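Started a thread in September about teaching a robot arm by remote control and never finished it. Doing it properly now. The project is called Omon, it's a simulated sorting job, and I do the demonstrations from a desk in Stonosham.

**1/** The idea is simple enough. I move a hand controller, the arm on the screen follows, and everything it does gets recorded. Later a program is trained on the recordings and has a go by itself. No code for the movement, just me doing the job over and over.

**2/** The job is moving small white cylinders between coloured bins. I hold the trigger to close the gripper and let go to open it. The bins don't move but the cylinders start somewhere different each time, so I can't do it on autopilot.

**3/** This is the whole workspace as I get it in the wide view. I use it for planning the big movements and hardly look at it once the fingers are down inside a bin.

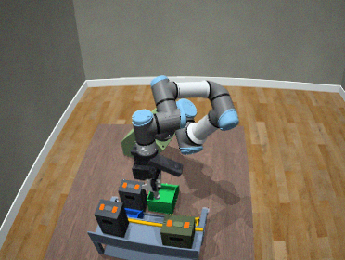 *Wide view, gripper down at the green bin.*

**4/** First thing I got wrong was speed. I've used my own hands for decades and I wanted the arm to keep up with them. It can't. If I jerk the controller, the arm lags and then overshoots, and that overshoot is in the recording for good.

**5/** So now I move at about half the pace that feels natural. A friend compared it to reversing a trailer, which is fair. Small corrections, wait, look, another small correction.

**6/** Second thing was the wrist. Six joints sounds like plenty, but you can fold the arm into a shape where it has nowhere left to turn. Then you have to back out, unwind and come in again. I throw those runs away.

**7/** My target was 50 good demonstrations before the first training run. I recorded 77 to get them. The rest were drops, tangles and one where I put the controller down to answer the door and left it recording.

**8/** Someone asked what counts as good. My rules: the cylinder ends up where it was meant to go, the fingers don't hit the side of a bin, and I don't hover for ages making up my mind. Hovering is the one people miss. Train on enough of it and the arm learns to hover too.

**9/** Most of the fine work is done from the close view, looking along the fingers. Depth is the hard part. There's no feel through the controller, so I go by the shadows and by how much of the cylinder the pads are hiding.
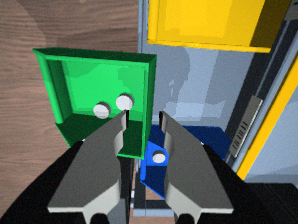 *Close view, fingers open. Two cylinders in the green bin, one in the blue.*

**10/** When two cylinders sit close together like that, I take a bit more care over the angle. If the fingers come in square across both, one gets nudged while you're after the other. I turn the wrist so that one finger goes into the gap, then close slowly.

**11/** I also pick the same way every time where I can. Same approach height, same order. My early recordings had me going left first on some and right first on others for no reason, and the trained version dithered between the two. Redid 30 of them with a fixed order and the dithering mostly stopped.

**12/** The controller is a Jarnuvau, second-hand. The trigger is a bit stiff and the cable is too short. It does the job. I put a folded towel under my elbow after the first week and should have done that on day one.

**13/** Sessions are short. I stop after forty minutes because my recordings get noticeably worse after that. Mornings before nine are best. Evening ones I nearly always end up deleting.

**14/** Results so far, for those asking. The first trained version could reach into the right bin but closed on thin air a lot. The second one picks up reliably from the middle of a bin and struggles near the walls. I'd given it very few examples near the walls, so that's on me.

**15/** The group in Phuthong who share their recordings with me have 1,032 on a similar task. I tried mixing theirs in. It helped with picking up and made the placing worse, as they let go from higher than I do. Still working out how to use both.

**16/** Next job is a batch done only near the bin walls and in the corners. Dull work, but it's where the failures are. I'll add to this thread when they're recorded and trained.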